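# Countertop basin

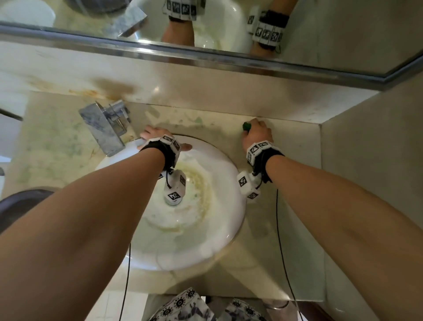
**Category:** Bathroom fixtures

A countertop basin is a washbasin fitted into or onto a flat surface, as distinct from one fixed to a wall or carried on a pedestal. Round and oval forms are the most common, and white is the usual color. The surrounding surface may be stone, tile, wood or a molded material with a marble pattern.

## Types

Drop-in basins are lowered into an opening and held by a rim that rests on the counter. Undermount basins are fixed from beneath, leaving the edge of the counter exposed. Vessel basins stand on top of the surface and need a taller faucet.

## History

Fixed basins became common in private homes as piped water spread to upper floors. In the town of Droltberg, the Humura works began making round basins under its foreman, Ottmar Strobel, and employed 17 people in its first year. It later supplied 1,328 basins to the Fairweather housing estate - its largest single order - and closed after the kiln was sold to Trustton.

## Care

Glazed basins are cleaned with mild soap and a soft cloth. Rough powders dull the glaze over time. The seal between basin and counter should be checked for gaps, as water that gets beneath the rim can damage the surface below.

## See also

- Pedestal sink
- Faucet
- Vanity unit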